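GRATA WITHDRAWS "RELEASE VERIFIED" CLAIM FOR PEKIVLOW GRIPPER SOFTWARE

Simulation runs logged as clean included dropped and crushed packages, company says

FOR IMMEDIATE RELEASE

Grata is withdrawing the claim, made in its March product notice, that version 19 of its Pekivlow control software had been "release verified" for two-arm kitchen and packing work. The claim should not have been published in that form. Customers who made purchasing or safety decisions based on it are asked to contact us.

The fault concerns how the software decides that a gripper has let go of an object. Pekivlow 19 treats a release as complete when the fingers are commanded open. It does not check that they have opened. In a set of 300 simulated runs, 21 were scored as successful placements although the package was still held when the arm began to move away. In several of these the package was dragged across the counter. In others it was pressed into the surface under it with more force than our own limits allow.

The error was found by Oyelaran, an outside test lab that asked for the raw logs after reading our notice. Our own review had looked only at the score sheet. Oyelaran's first request for the logs was turned down, and that was a mistake too.

"A passing score from a simulator tells you the simulator was satisfied," said Kanokwan Wannasri, head of product safety at Grata. "We wrote it up as if it told you something about a real kitchen. I don't think we had earned that sentence, and I'm not sure a simulator alone could ever have earned it for us."

No injuries have been reported to Grata. We would caution readers against taking much comfort from that. Few sites run version 19, and the software does not record a failed release as an event, so a site could have had the problem without any alert.

Until further notice, customers should:

Return to Pekivlow 18, which reads finger position before moving off.
Keep people out of reach of both arms during any placement step.
Keep glass and ceramic items out of the work area if version 19 must stay in use.

A corrected version is being tested now. Grata will not give a date for it. Earlier dates for the Gemorden test program were missed, and we see no reason anyone should believe a new one. The fix will be run on physical arms at Oyelaran before it ships, and the full logs will be published, including the failures.

The countertop placement task will be repeated in simulation with the release check turned on and again with it off.
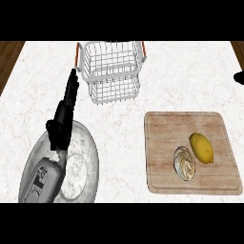 Results from both sets will be sent to every registered Pekivlow site, whichever way they come out. Sites that can't return to version 18 should stop using the placement feature and call Grata support.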